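Print this page | E-mail this page

Laiba Rind has run the wear-testing bench at Sidura for five years. Her subject is pilling in knitted cotton, and she distrusts short trials. "A shirt that looks fine after three washes tells you very little," she says. "We go to 30 before we grade."

The last study covered 2,391 garments from several mills. Yarn twist mattered more than fabric weight – a result she had not expected.

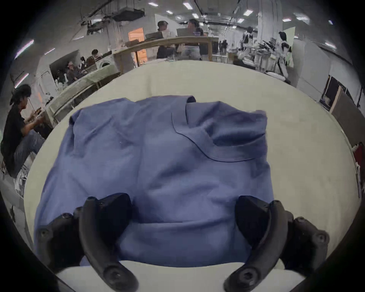
TEXTILES / CARE

Rind washes her own T-shirts inside out, in cool water, with a half load. "Friction does most of the damage. Heat comes second." She skips softener on jersey.

The next report, with Trislow, is due in September.

Contact | Copyright Batia Textile Review | Back to top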